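How to pack for a weekend without checking a bag

I once checked a suitcase for two nights in Ornthorpe. It weighed 20 kilos, it went to a different airport, and I spent the weekend in a souvenir jumper with a lobster on it. I had a lovely time. I have been packing differently ever since.

What you need

One soft bag that fits under the seat. Mine is a Tondis in a colour the shop called "marmalade". A toiletries pouch, and a bed to lay things out on.

Step 1: Lay it all out, then put half of it back

Start the evening before, after dinner. Put everything you think you need on the bed. Now remove the third pair of shoes. You know the ones. Remove the book you have been meaning to finish as well, as you'll only carry it there and back like a pet.

Step 2: Pick 2 colours

Everything has to go with everything else. Grey and green works. So does navy and whatever you own that isn't navy. If a top only goes with one skirt, neither is coming.

Step 3: Wear the bulky stuff

Boots, coat and the big cardigan go on your body. You will be hot in the security line and smug at the gate.

Step 4: Roll, don't fold

Lay each shirt face down, fold the sleeves in, and roll from the hem up, firmly. Trousers go in first, along the bottom. Socks go inside shoes. Flatten as you go with your forearms, leaning in from both sides.
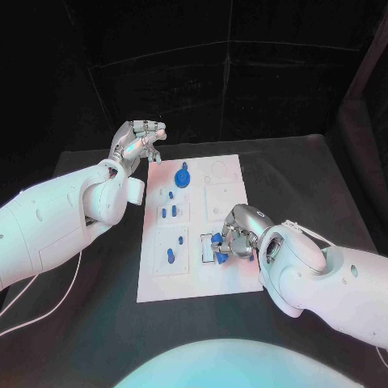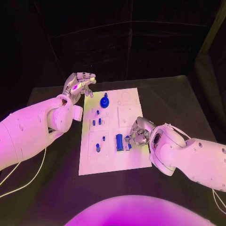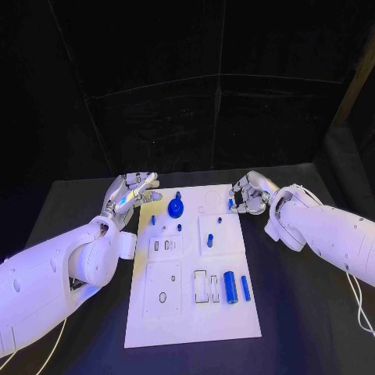
White arms, dark grey tabletop.

Step 5: Sort the liquids

Decant into small bottles and label them. I skipped the labels on a trip to Vidier and washed my hair with sunscreen. It was very well protected.

Step 6: Do the lift test

Zip the bag, hold it over your head and count to ten. If you wobble, go back to Step 1 and have another look at those shoes. If your bag has a combination lock, change the code from the one it came with. Mine is not 2141 anymore, so don't bother.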